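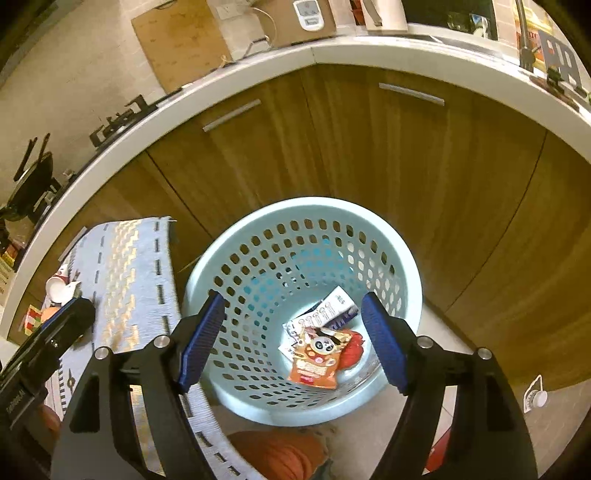
A Figueiredo inicia em agosto uma série de orientações sobre a arrumação da cozinha, dirigida aos moradores das residências que administra. São 104 apartamentos, todos com cozinha aberta e bancada em L.

1/ O primeiro tema é a recolha de embalagens depois das refeições. Recomenda-se o uso de um cesto de roupa em plástico perfurado, leve e lavável, reservado exclusivamente à cozinha.

2/ Caixas de cartão e pacotes de snacks devem ser colocados no cesto logo que a refeição termine. A separação por material faz-se depois, junto aos contentores do piso 0.

3/ O cesto fica no chão, ao lado da mesa baixa, e nunca sobre a bancada ou perto do fogão.

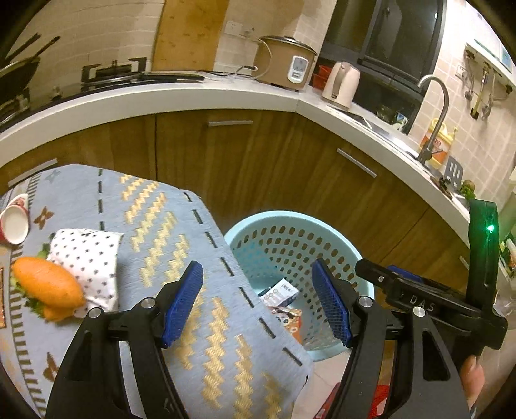
4/ Antes de retirar a toalha, convém recolher copos, guardanapos e restos de pão. A toalha sacode-se sobre o lava-louça – não à janela, conforme o regulamento interno.

5/ Na bancada podem permanecer os aparelhos de uso diário, como a panela de arroz e a chaleira elétrica. Os cabos devem ficar recolhidos e afastados dos queimadores.

6/ As tábuas de corte guardam-se na vertical, depois de bem secas.

7/ Os moradores que ainda não disponham de cesto podem solicitá-lo na receção, às quartas-feiras, até ao limite de 2 por apartamento. O próximo tema será a organização dos armários inferiores.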